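하코우시, 장난감 대여소 두 곳 새로 연다… 블록 세트는 낱개 검수 없이 무게로 반납

하코우시가 시립 장난감 대여 사업을 넓힌다. 시는 1월부터 다론 지구와 야즈다니로에 대여소 2곳을 추가로 열고, 반납 절차와 연체 규정도 함께 바꾼다고 밝혔다. 기존 본점은 지금 자리에서 그대로 운영한다.

시 아동가족과에 따르면 현재 대여 회원으로 등록된 가정은 1571가구다. 본점 한 곳에서 모든 대여와 반납을 처리하다 보니 오후 시간대에 줄이 길어지고, 다론 지구 주민은 버스를 갈아타야 하는 불편이 있었다. 다론 지구에서는 몇 해 전부터 대여소를 따로 두어 달라는 민원이 이어졌다.

새 대여소 가운데 다론점은 구 우체국 건물 1층에 들어선다. 유모차가 드나들 수 있도록 출입구 턱을 없앴고, 안쪽에 수유실과 손 씻는 곳을 두었다. 야즈다니점은 시립도서관 분관 안에 자리를 잡는다. 도서관 회원증이 있으면 별도의 카드를 만들지 않고 장난감을 빌릴 수 있다. 두 곳 모두 오전 10시에 문을 열고 오후 6시에 닫는다. 점심시간에도 창구는 운영한다.

대여 품목은 본점과 조금 다르게 꾸렸다. 다론점에는 보행기와 미끄럼틀처럼 부피가 큰 물건을 주로 두고, 야즈다니점에는 퍼즐, 보드게임, 블록 등 작은 부품이 많은 품목을 모은다. 시는 이번 확대에 맞춰 새 장난감 310점을 구입했다. 구입 목록은 회원 설문에서 요청이 많았던 순서대로 정했으며, 소리가 나는 완구는 이웃 간 소음 문제를 이유로 수량을 줄였다.

대여 사업을 맡은 에쿠아 라리(Ekua Laryea) 팀장은 "큰 물건은 집에서 가까운 곳에서 빌려야 한다는 의견이 가장 많았다"며 "다론점에는 차를 잠시 세우고 짐을 실을 수 있는 자리를 마련했다"고 말했다. 이 자리는 20분까지 무료로 쓸 수 있다. 시간을 넘기면 일반 주차 요금이 붙는다.

이용자가 가장 크게 느낄 변화는 블록류의 반납 방식이다. 지금까지는 창구 직원이 반납된 블록을 목록과 하나씩 맞춰 보고, 모자라면 그 자리에서 회원에게 알렸다. 앞으로는 통째로 저울에 올려 대여할 때 잰 무게와 비교한다. 차이가 정해진 범위 안에 있으면 바로 반납 처리가 끝난다. 범위를 벗어난 경우에만 뒤에서 따로 확인하고 결과를 문자로 보낸다.

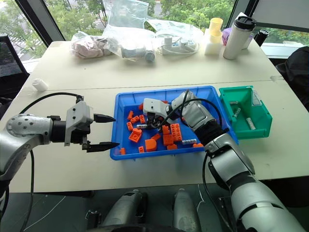
블록을 담는 용기도 바뀐다. 천 주머니와 종이 상자를 섞어 쓰던 것을 뚜껑 없는 플라스틱 통으로 통일하고, 회원은 집에서 가져온 장바구니나 대여소에서 빌려주는 가방에 통을 넣어 옮기면 된다. 주황색 블록과 작은 부품을 파란 통에 쏟아 담은 것처럼, 정리하지 않고 한데 모아 반납해도 된다. 색깔별로 나누거나 조립 설명서 순서에 맞출 필요는 없다. 다만 조립된 채로 가져오면 세척이 어려우므로 분리해서 넣어야 한다. 다른 집에서 쓰던 블록이 섞여 들어오는 일도 있어, 시는 반납 전에 한 번 살펴봐 달라고 당부했다.

세척은 민간 업체인 보넥이 맡는다. 블록과 플라스틱 완구는 반납 다음 날 수거해 세척하고 말린 뒤 대여소로 돌려보낸다. 천으로 된 인형과 놀이 매트는 세탁 시간이 더 걸려, 반납된 뒤 사흘 동안은 예약을 받지 않는다. 나무 완구는 물에 담그지 않고 닦아서 소독한다. 건전지가 들어가는 물건은 회원이 건전지를 빼고 반납해야 한다.

연체 규정은 완화된다. 기존에는 하루만 늦어도 2주간 대여가 정지됐으나 앞으로는 늦은 날짜만큼만 정지된다. 세 번 이상 연체한 회원에게 적용하던 자격 취소 조항은 없어진다. 대신 예약자가 기다리고 있는 물건은 기간 연장을 할 수 없다. 부품을 잃어버렸을 때 내는 비용도 손질했다. 흔한 블록 몇 개가 빠진 정도는 비용을 받지 않고, 바퀴나 모터처럼 없으면 쓸 수 없는 부품은 구입가대로 받는다.

한 번에 빌릴 수 있는 수량은 가구당 6점으로 세 대여소가 같다. 큰 물건은 이 가운데 하나만 포함할 수 있다. 기간은 2주이며, 홈페이지나 전화로 한 차례 연장할 수 있다. 빌린 곳이 아닌 다른 대여소에 반납해도 되지만, 미끄럼틀 등 큰 물건은 빌린 곳에 돌려줘야 한다.

회원들의 반응은 대체로 긍정적이다. 다론 지구에서 쌍둥이를 키우는 조흐레 아라브자데(Zohreh Arabzadeh) 씨는 "블록을 반납하러 가면 직원이 다 셀 때까지 아이들을 붙잡고 있어야 했다"며 "무게로 재면 훨씬 빨리 끝날 것 같다"고 말했다. 그는 본점까지 가는 길이 멀어 지난해에는 두 번밖에 이용하지 못했다고 했다.

우려도 있다. 본점을 자주 찾는다는 오미드 미르자에이(Omid Mirzaei) 씨는 "무게가 맞아도 중요한 조각이 빠져 있을 수 있다"며 "특정 모양을 만드는 세트라면 한 조각만 없어도 아이가 실망한다"고 지적했다. 이에 대해 시는 완성품이 정해져 있는 조립 세트는 무게 반납에서 빼고 종전처럼 목록으로 확인하기로 했다. 해당 품목에는 통 옆면에 노란 표시가 붙는다.

인력 문제는 아직 정리되지 않았다. 시는 본점 직원 일부를 새 대여소로 옮기고 모자라는 인원은 시간제로 뽑을 계획이다. 시의회 복지위원회의 메르타 솔헤임(Märta Solheim) 의원은 예산 심의에서 "창구가 늘어난 만큼 사람도 늘려야 한다"며 상반기 이용 실적을 보고 추가 채용을 검토하라고 요구했다. 시는 여름이 되기 전에 실적 자료를 의회에 제출하기로 했다.

회원 가입은 하코우시에 주소를 둔 가정 중 만 7세 이하 아동이 있으면 가능하다. 조부모가 손주를 돌보는 경우에는 손주의 주소가 시내에 있으면 조부모 이름으로 가입할 수 있다. 연회비는 올리지 않으며, 다자녀 가정과 한부모 가정은 면제된다. 어린이집과 같은 기관은 개인 회원과 별도로 신청을 받는다. 기관은 한 달까지 빌릴 수 있지만 예약은 개인 회원이 먼저다.

기존 회원은 다시 가입하지 않아도 된다. 지금 쓰는 카드는 세 대여소에서 모두 쓸 수 있고, 이미 예약한 물건은 원래대로 본점에서 받는다. 받을 곳을 바꾸려면 홈페이지의 예약 확인란에서 대여소를 다시 고르면 된다. 본점은 재고를 나누는 작업 때문에 1월 첫 이틀 동안 오후 창구를 닫으며, 이 기간에 반납일이 걸린 물건은 연체로 처리하지 않는다. 문을 닫은 동안 현관 앞에 물건을 두고 가는 것은 분실 위험이 있어 받지 않는다.

쓰지 않는 장난감의 기증은 다론점에서만 받는다. 부품이 모두 있고 안전 인증 표시가 남아 있는 물건이어야 하며, 봉제 인형은 받지 않는다. 기증 접수를 담당하는 바나프셰 모하마디(Banafsheh Mohammadi) 주무관은 "상자가 없어도 괜찮지만, 인증 표시가 지워진 물건은 대여에 쓸 수 없어 돌려드린다"고 설명했다. 접수는 오후 4시까지다.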